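3.2 Materials and table layout

Cups were the cheapest thing on the list and took the most time. We started from a plain question: does it matter to people how a disposable cup is set down between uses, mouth up or mouth down, and does the surface of the cup change that? Earlier work in our group (Kouris and Moschos, the Brumden canteen study) looked at glassware only. Paper is different. Light, tips over easy, nests tight.

All cups came from one supplier, Kokkinos, in a single order of 2,000. Ribbed wall, yellow outside, white rim. Smooth cups were bought locally from Venatau as the comparison set. Same height as near as we could get, slightly narrower at the base. We did not try to match color – the smooth ones are white all over – and this is a weakness, see Section 5.

Storage. Sleeves were kept flat on a shelf, not standing. The standing sleeves leaned after a day or so and the bottom cups came out oval, which ruined the first batch of trials (dropped from the analysis, not counted in the totals below). Sleeves were opened the same morning they were used. Any cup with a dent in the rim was thrown out before the session. Rim dents matter more than wall dents here becuase an inverted cup stands on its rim, and a bad rim rocks.

Table. One large table, flat top, greyish beige, no cloth. We tried a tablecloth in piloting and gave up on it. Folds under the rim, cups leaning, too much noise in the measure. The top was wiped down between sessions and left to dry with nothing on it.

Placement. Three positions were coded: upright, inverted, on its side. Cups are grouped near the front edge unless the sheet says otherwise. Neighbors may stand close but should not touch, as touching pairs tend to get moved together and then we can't say which one was meant. Raised cups are not coded until they have been put down. Kobe Dekker wrote the coding sheet, Antigoni Karras did the second pass. Where the two disagreed the trial was marked unclear and left out of the position counts but kept in the timing data.

Totals: 70 sessions, 2,048 coded placements across both cup types. Sessions began 19 March 2018 and ran into April, with a break of 2 weeks when the room was needed for teaching.

Figure 2 gives the ribbed set in the inverted position. With the mouth down, the wide rim carries the cup and the narrow base is on top, so the recessed bottom is what a person sees from above.
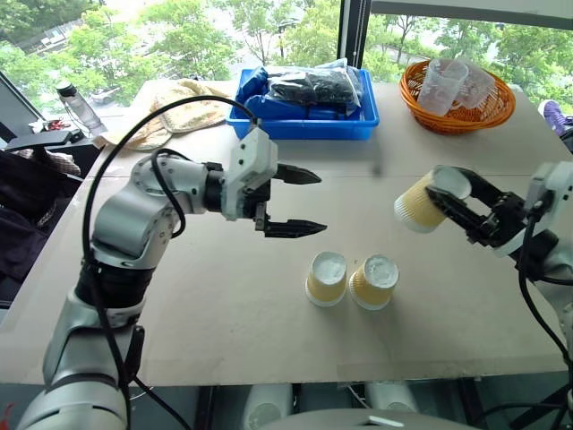 Figure 2. Ribbed paper cups, pale yellow with white rims. Two inverted on the table with a narrow gap between them, the third raised and tilted (not coded).

The gap in Figure 2 is typical of an allowed pair. Anything closer than this was checked by hand. For the smooth cups the same rule was kept, though the narrower base made the gap look bigger from above then it was at the rim – coders were told to judge at the rim only. Stacked cups were coded as one item with the position of the outermost cup. Stacks were rare in the ribbed set and we do not report them seperately.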